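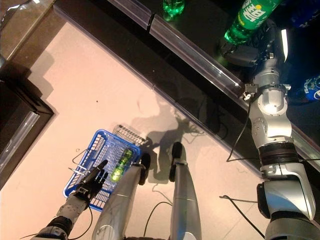

床に置いた青い買い物かご。右寄りに入っているのは緑の小さなボトルっぽいもの。

Vurkinwood 買い物メモ集 README

はじめに

買い物メモが好きです。冷蔵庫に貼ってあるやつ、封筒の裏に走り書きしたやつ、スマホのメモ帳に「牛乳 ねぎ あれ」とだけ残っているやつ。その「あれ」が何だったのか、書いた本人も翌週には忘れているのがまたよくて、集めているうちに4000件になりました。せっかくなので文字起こしして、表にまとめて公開します。

名前の Vurkinwood は、最初にメモを集め始めたときの作業フォルダの名前です。意味はありません。変えようと思ったころには知り合いがみんなそう呼んでいたので、もうそのままです。

中身は全部テキストです。メモの写真やスキャンは入っていません。筆跡で誰のものか分かってしまうことがあるので、文字起こしが終わった時点で元の紙は持ち主に返すか、処分しています。

ファイル構成

memos.csv が本体です。1行がメモ1件。
items.csv はメモを品目ごとにばらしたものです。献立や食材の集計をしたい人はたぶんこっちのほうが楽です。
yomikae.txt は表記ゆれの対応表(「玉ねぎ」「たまねぎ」「玉葱」「タマネギ」など)。手で作っているので抜けがあります。見つけたら教えてください!

文字コードはUTF-8、BOMなし。改行はLFです。表計算ソフトでそのまま開くと文字化けすることがあるので、読み込みのときに文字コードを指定してください。

memos.csv の列

列は6つあります。

memo_id:通し番号。欠番あり(あとから取り下げの連絡をもらった分です)。
text:メモの本文。改行は半角スラッシュに置き換えています。
media:紙、スマホ、ホワイトボード、その他。
household:世帯の人数。単身、二人、三人以上、不明の4区分。
month:書かれた月。日付までは入れていません。
note:文字起こしした人の覚え書き。「線で消してある」「下線2本」「子どもの字?」など。

個人的にいちばん楽しいのは note 列です。集計にはまったく向きませんが、暇なときに上から眺めていると止まらなくなります。Trinidad Fajardo さんの担当分は特に書き込みが細かくて、「卵の横に丸、丸の中に点」とか、そこまで書く?というところまで書いてくれています。

集め方

知り合いに声をかけて、その知り合いがまた声をかけて、という集め方です。だから偏っています。料理をよくする家が多いし、三人以上の世帯が多い。お菓子だけのメモはとても少ないです(お菓子はメモしないで買うんでしょうね、私もそうです)。日本の家庭の買い物を代表するデータではないので、そういう使い方はしないでください。

拾ったメモは入れていません。お店のかごの底に残っているメモ、読みたくなる気持ちはすごくよく分かるんですが、書いた人の了解が取れないものは対象外にしました。ここは最初に Mylene Mangubat さんとかなり長く話して決めたところなので、今後も変えるつもりはないです。

文字起こしは二人一組でやって、食い違ったところは Triin Laur さんに見てもらいました。それでも読めなかった字は「〓」になっています。〓が入っているメモは300件。前後から明らかに「豆腐」だろうと思うものもあるんですが、推測では埋めていません。

伏せたもの

人の名前、電話番号、病院や薬の名前、学校の名前は [人名] のように角かっこで置き換えました。お店の名前も [店名] にしています。商品のブランド名は迷った末に残しました。「いつものやつ」みたいな書き方はもちろんそのままです。

薬は買い物メモに思った以上に出てきます。「目薬」「湿布」くらいなら残していますが、処方薬と分かるものは伏せています。線引きに納得がいかない箇所があったら、memo_id を添えて連絡ください。

くせ、注意点

・数量の書き方はばらばらです。「卵2」が2個なのか2パックなのかは分かりません。たぶん2パックですが、items.csv でも単位は空欄のままにしてあります。
・線で消してある品目も本文に残しています。買い終わって消したのか、やっぱりやめたのか、メモからは区別できないので。
・5月分がやけに多いのは、その月に Radek Říha さんがまとめて持ってきてくれた束があるからです。季節の傾向を見るときは気をつけてください。
・買い物じゃない用事(「クリーニング」「ゴミ袋出す」)も混ざっています。items.csv では type 列が errand になっています。
・方言や家の中だけの呼び名は直していません。「ちゅるちゅる」がうどんなのかそうめんなのか、私には決められませんでした。

こんなふうに使ってもらえたらうれしい

表記ゆれの処理の練習台にはかなりいいと思います。ひらがな、カタカナ、漢字、略語、当て字が一行の中で平気で同居しています。形態素解析にかけると面白い壊れ方をします。「ねぎとり肉」はぜひ一度試してみてください。

あとは、メモの並び順を調べるのもおすすめです。売り場を回る順に書く人と、思いついた順に書く人がいて、同じ世帯でも書く人によって違うんです。Rhea Villanueva さんがこれをちゃんと分析してくれていて、そのうちノートブックを追加する予定です(催促はしていません、念のため)。

逆に、書いた人を特定しようとすること、世帯の健康状態や収入を推し量ることには使わないでください。お願いというより条件です。

ライセンス

CC BY-NC 4.0 です。クレジットは「Vurkinwood 買い物メモ集」と書いてもらえれば大丈夫。授業で使う場合は連絡不要ですが、どんなことをしたか教えてもらえると喜びます。

更新について

更新は不定期で、作業するのはだいたい月曜の夜です。返事が遅かったらそういうことだと思ってください。取り下げの依頼だけは優先して対応します。

次の版でやりたいのは、yomikae.txt に魚の名前を足すことと、household の「不明」を減らすこと。魚は地域で呼び名が違いすぎて途中で止まっています。詳しい人、手伝ってください。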